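The Lernden Baker's Perpetual Kitchen Calendar

If you've ever stood in front of the cupboard in January wondering what on earth to bake now that the mincemeat is gone, this is the calendar for you. It's perpetual, so the pages carry dates but no weekdays, and you can start it whenever you like and hang it up again next year (and the year after that, butter smudges and all).

Each month has one recipe on the front of the page, written out in full, with the oven temperature in a nice big size at the top so you can read it from across the kitchen with floury hands. On the back there's space for birthdays, a short list of what's in season, and a few lines for your own notes — how long it took in your oven, whether you'd put in more lemon, who asked for seconds.

The recipes were gathered by Ludmila Kubíček, who has been baking for the Prurkenen tea room for 11 years and still prefers a wooden spoon to a mixer. Her plum crumble cake sits on the September page and I've made it more times than I should admit. Eduard Koubek drew the little borders, and I'm especially fond of the gooseberries in June.

The paper is a good, thick, uncoated one that takes pencil and biro equally well. We did try a shiny paper for the first batch, and it wiped clean beautifully, but you couldn't write on it without smearing, so back we went.
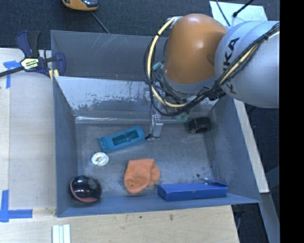 Every calendar is wire bound at the top with a hanging loop, and it folds back flat if you'd sooner prop it against the bread bin. It comes in a stiff card envelope, which makes it easy to post on to a friend.

There's also a matching Irnasmont notebook with 96 lined pages, handy once you've filled up the notes on the calendar. Order the 2 together and we'll tuck in a sheet of jam jar labels — do say in the order box whether you'd like plain or bordered.

Item number: 1606
Binding: wire, top edge
Pages: one for each month, plus cover
Refills: not needed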